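Handheld gripper build, shared shop: worth it or not?

valdo_bits
Posted in May, 5 replies

Grip pads are on, marker cube is on, and I'm at 34 hours on the Clernen build. Trying it on tabletop stuff, plants and baskets mostly. I'm still not convinced the handheld route beats just driving the arm.

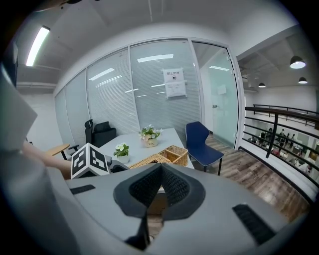
What are the markers for?
They let the software work out where the gripper is and which way it's tilted.

grollska69
Sorry, but that is a lot of housing for two fingers. What does it weigh? My wrist gave out on a lighter one.

valdo_bits
936 grams. Yes, I know.

T. Abernathy
Disagree with grollska. Weight is fine if it balances over the hand. My worry is the mesh pads. Mine peeled at the corners after a week and I'd blame the glue before the foam. What did you use?

valdo_bits
Contact cement from the Holtel bin. No peeling so far, but I wouldn't bet on it. 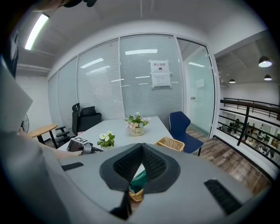

Second gripper at the near edge of the table, marker face up

grollska69
So now there are two of them. Has either one given you data an arm could replay? I've read a dozen of these threads and they all stop right at that part.

jyazzie
Jalen Yazzie here, I wrote the Clernen mount files. Replay works if you calibrate each cube separately. People copy the numbers from one to the other and then complain.

grollska69
You would say that, they're your files. Post a replay log and I'll shut up.

valdo_bits
I did copy the numbers. Redoing it tonight.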